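Perception Software Engineer (Manipulation), Stododport
Posted 2025-10-09
Reference 2793

Lolex writes control and perception software for two-fingered grippers. We are looking for one engineer to take over the grasp estimation module from February. The post is permanent and based at our Stododport office, with up to two days a week at home.

The module takes wrist-camera video of cluttered household items and returns ranked grasp candidates to the planner. It copes well with boxed goods. It does badly on clear plastic, thin cords and anything lying half under something else. Our current set holds 3000 demonstrations, of which roughly 300 have been checked by hand.

You will:
— maintain the pose tracking and time alignment code for two-handed recordings
— reduce planner latency, at present 200 ms per candidate set
— extend Flandell, our in-house replay and labelling tool
— write tests that other people can run

You will need good C++ and Python, working knowledge of camera calibration, and experience of debugging on real hardware. A degree is not required. Knowledge of the Aoki motion library is useful but can be picked up here.

Send a CV and one page on a fault you traced to its cause — code samples are optional. Quote the reference above.

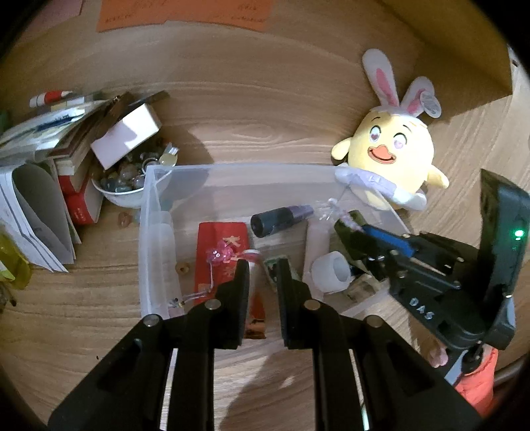

Does the 200 ms include segmentation, or only the ranking step? I'd want to know before applying, as the two need quite different work.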